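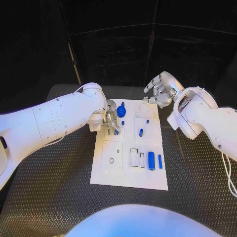

Attachment 1: the board on the bench, blue peg at the left-hand plate.

Ticket 1098 – Peg board, left plate, peg sits proud
Site: Flistovstead
Opened by: Rhodri Vaughan
Priority: Low (was High, then I had lunch)
Opened: May 25, 2021

Problem
The small blue peg for the raised plate on the left side won't seat fully. It goes in most of the way, thinks about it and stops 2 mm short. The upright slot beside it has never given us any grief, which makes the peg look worse.

Already tried
– Pushing harder. Peg unmoved, thumb less so.
– Turning the peg a quarter. No change, as you'd expect of something round, but the checklist says to.
– Blowing in the hole, a technique I learned from game cartridges and have never been able to retire.
– Swapping in a spare peg from the Sikder bag. Same result, so the peg is off the hook.

Update 1
Took the plate off. Found a crumb of dried glue at the bottom of the hole, left over from when the plate was refitted in September. I refitted the plate in September. Moving on.

Update 2
Cleared the glue with a wooden toothpick. Peg now seats flush, but comes out if you so much as lift the board. Asked Zatodholm whether the hole is meant to be a snug fit. They sent the drawing for part 824, a drawer runner. It looks like a very nice drawer runner.

Update 3
Second reply from Zatodholm, with the right drawing this time. The hole is fine. The spare peg is a hair thinner than the original, and I'd left the spare in after the swap. Put the original back and it holds with the board upside down over the sink. Picked a better place for the next test.

Still open
Spare pegs in the Sikder bag need measuring before anyone uses one. There are 13. Standus has the calipers and has been asked for them, nicely, twice.

Status: Waiting on calipers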